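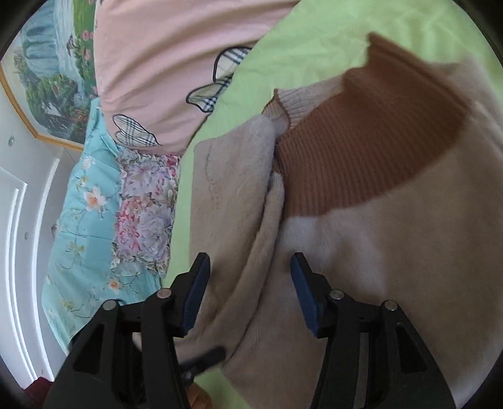
Who decides when a fold counts as a success?
The person reviewing the recording, working from the written rule. The operator doesn't get a vote on their own takes.

July, 4:10 pm. Went through the Skirum guideline again with Isauro Camacho. It wants the fingers fully open before every approach, fine, and a 60 second cap per garment, which I don't buy. A plush thing with ribbed knit on it is not a T-shirt. Whoever picked 60 had a T-shirt in mind.

Of 216 takes, 172 pass as written. Isauro likes that number. I'd like it more if "flat" had a definition – two of us read the same 8 takes and disagreed on half.

Also the hand rule: "no contact by the free hand" says nothing about a hand close by. Asked Villalobos for wording. Until it comes, I'm marking those unclear and leaving them out of the pass count.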